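Gorkwood Residence
Residential Services > Shared Spaces > Gallery

Clearing the Desk: Small Waste in Shared Study Rooms

Last updated September 6, 2024

Gorkwood Residence provides desks in 17 shared study rooms across its two buildings. Residents eat, snack and work at these desks throughout the day, and the greater part of what is left behind at night is small: tissues, wrappers, gum boxes, wooden sticks, drink bottles. Items of this size are easily overlooked. They slide to the wall side of the desk, fall into cable openings, or remain under papers until the next resident sits down.

In May the Residential Services Office introduced desk bins in all study rooms on the Prirnine side of the property. A desk bin is any small, round container that stands on the desk itself and holds light, dry waste until it is carried to the hallway station. Residents may use a container of their own or collect one from the front office. Color and shape are left to the resident, provided that the container is stable and no wider than a dinner plate.

The present gallery forms part of the guidance issued with the desk bins. It should be read together with the Shared Spaces Agreement, which all residents sign on arrival. Sections 2 and 6 of the Agreement concern desks and waste respectively. Printed copies are available at the front office and in the Palacios reading room.

What belongs in a desk bin

Used tissues, paper scraps, dry wrappers, small pieces of foil and empty gum boxes may all be placed in a desk bin. Wooden sticks and skewers should be broken or folded before they go in, and pushed well down among the paper so that no sharp end stands above the rim.

Bottles do not belong in a desk bin, whether full or empty. They are taken to the bottle rack beside the hallway station with their caps on. Food remains, liquids and batteries are likewise excluded. Batteries are accepted at the front office only.

Gallery

Desk bins and small waste at a shared desk. 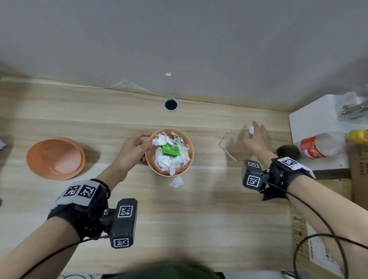
Tissues and a small green carton in the round bin, with the orange bowl beside it and a bent wooden stick still on the desk.
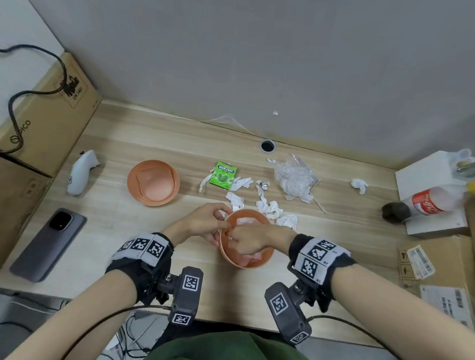

Crumpled tissue, a wad of silver foil and a Doublemint box around two bowls. The Coca-Cola bottle is an item for the bottle rack.
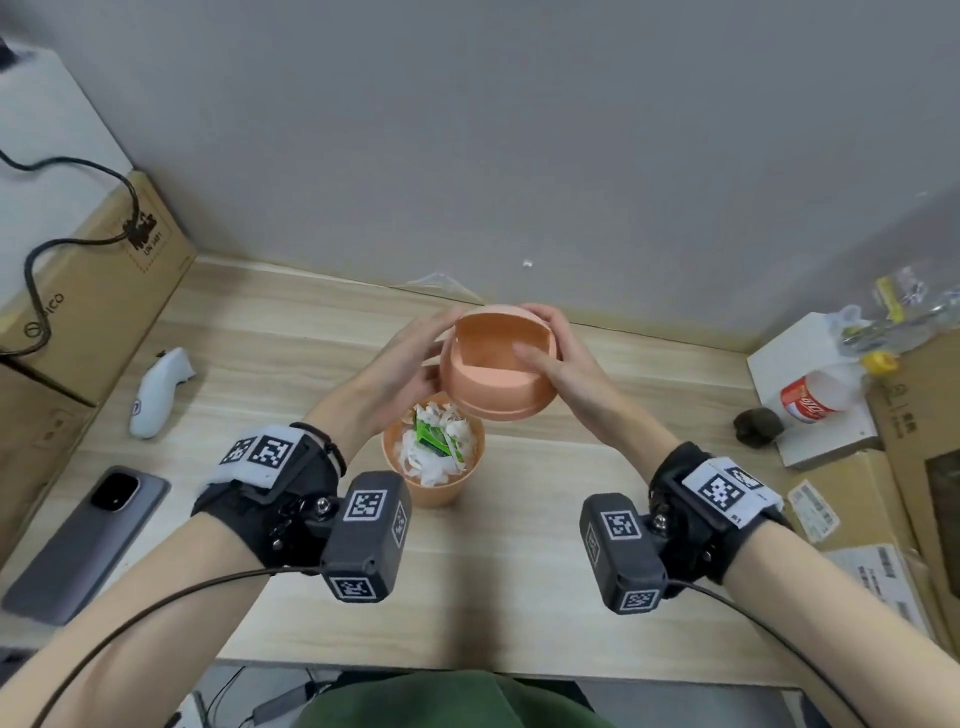 A lid held over its matching container, which is filled with white material and a small green packet. Lidded containers are permitted and are preferred at desks near a window.

Hugo Soler wrote to the Office that the guidance was welcome but that the limit on the width of containers seemed too strict for rooms where four people share one long desk. In his room a single larger bin had served everyone well for two terms, and he asked whether it might stay. He added that the tissues were the real difficulty during the cold season, when a small bin is full by the middle of the afternoon and the overflow ends up on the desk again.

The Office has considered the point. Rooms with a long desk may keep one larger bin on the floor in addition to the desk bins, on condition that it is emptied daily and does not stand in the walkway. A request should be made in writing, giving the room number and the names of all residents who use the desk. Seven rooms have been approved so far.

Emptying and cleaning

Desk bins are emptied by the resident who uses the desk, at the end of each day or whenever the contents reach the rim. Paper should be pressed down by hand only if it is dry and contains nothing sharp. After emptying, the inside of the container is wiped with a damp cloth and left open to dry. A stained or cracked container may be exchanged at the front office without charge.

The desk surface should be wiped at the same time, including the strip along the wall. Residents are asked to check the cable opening at the back of the desk, where small balls of tissue tend to collect. Personal belongings such as telephones, game controllers and chargers are to be moved before wiping and should not be left on a shared desk overnight.

Cardboard boxes are not to be stored beside the desks for longer than two days. They may be flattened and taken to the Girnex loading area, which is open to residents until 5 p.m.

Supplies

The front office holds 70 desk bins for loan, 60 of them with lids. Cloths are kept in the cupboard at each hallway station and are replaced weekly. Rooms that run out before the replacement date may collect more at the front office during opening hours.

Related pages
Shared Spaces Agreement
Hallway Stations and Bottle Racks
Request for an Additional Floor Bin
Contact Residential Services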